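Success detector fires while objects are still on the plate in the sink. Threshold or bad predicate?

Asked in Simulation and Benchmarks. 3 answers

I'm reproducing the plate-clearing baseline from the Otutholm kitchen suite with a two-handed policy. The task is to take the items off a plate and put them on the counter. The plate may stay where it is. Evaluation uses 8 kitchen layouts, and the policy was trained on 4000 simulated demonstrations.

The built-in detector marks an episode as a success when no item center is within a fixed radius of the plate center. My numbers came out well above the published ones, so I started dumping a render at the step where the flag flips. One of the suspicious ones is below. Both items are on the plate, the plate is on the basin floor partly over the drain, and the hand above the drainboard is empty.

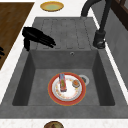 What I have checked

Item poses in the log agree with the render. The plate pose does not: its logged z is at countertop height. Physics step and control rate are the defaults. Changing the radius moves the overall score but does not remove these cases.

Is this a known problem with the predicate, or am I reading the wrong body?

Sheyla Quintero

Answer 1 (accepted)

You are reading the wrong body, and so is the detector. In the sink layouts the plate is spawned under a parent frame that is placed on the counter, then moved into the basin by a joint offset. The predicate queries the parent. The distance is computed in 3D, so basin depth alone can push every item outside the radius before the policy has done anything.

Query the plate's collision geometry instead, then replace the distance test with contact:

1. Item has no contact with the plate.
2. Item has contact with the counter.
3. Both hold for 8 consecutive control steps.
4. No contact between the item and either hand over the same window.

Leave out condition 4 and you will count items that are being pressed against the counter and roll off on release. We rescored our Ellery runs this way. The ranking of the policies was unchanged except for 2 that swapped places, and the absolute rates dropped in every sink layout. Layouts with the plate on the counter gave the same rates as before.

If you report results, give both scores. The published table used the old predicate and is not comparable with the contact version.

Noeline Fairweather

Comment from Sheyla Quintero: Confirmed. With the collision geometry the logged z matches the basin floor and the flag no longer flips at that step. Rerunning all layouts now.

Comment from Siham Azar: Check the reset code too. Ours cached the parent pose from the previous episode, which gives the same symptom on the first step only.

Answer 2

Just make the radius bigger. Worked for me.

Flynn Pomare

Comment from Noeline Fairweather: This hides the error in shallow basins and rejects correct placements close to the plate in the others.

Answer 3

I don't use this suite, but we had something similar in Furkville with a tray task. Print the body tree at reset and look for two bodies with nearly the same name. Ours turned out to be a visual mesh with no collision attached.

Trudy McAlister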